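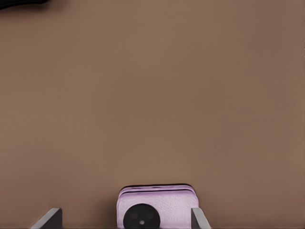 Does a waxed timber tabletop need stripping before you oil it?
Wax stops oil soaking in, so it has to come off first. Mineral turps and a grey pad, then let it dry overnight.

grestano59
That's the stock reply off every tin. I've done two tables with turps and both came up blotchy. Has anyone had an even finish without sanding?

M_Osagie
Turps is fine if you change the rag often. Most people push the same dirty rag around and put the wax straight back in. I went through 21 rags on a six-seater.

hirkport_shed
Twenty-one rags? I'd have had the sander out by the fourth. 120 grit, then 180, done by lunch.

M_Osagie
And if it's veneer you've sanded through it by lunch too.

hirkport_shed
Fair, but grestano never said veneer.

grestano59
Solid blackwood, bought second-hand in Hirkport. The seller reckoned it had "natural Fliklow wax" on it, whatever that's meant to be. I wouldn't put money on it being wax at all.

oyewole202
Then test it before you buy anything. Rub a bit of metho on the underside. If it goes sticky it's probably shellac and the whole argument above is a waste of time.

hirkport_shed
Metho will cloud some waxes as well, so I'm not sold on that test.

oyewole202
Cloudy and sticky are different things – you'll know when your finger stays behind.

grestano59
Tried it under one end. Sticky. So it's shellac, or the seller spilled something. Will do another patch near the leg before I believe it.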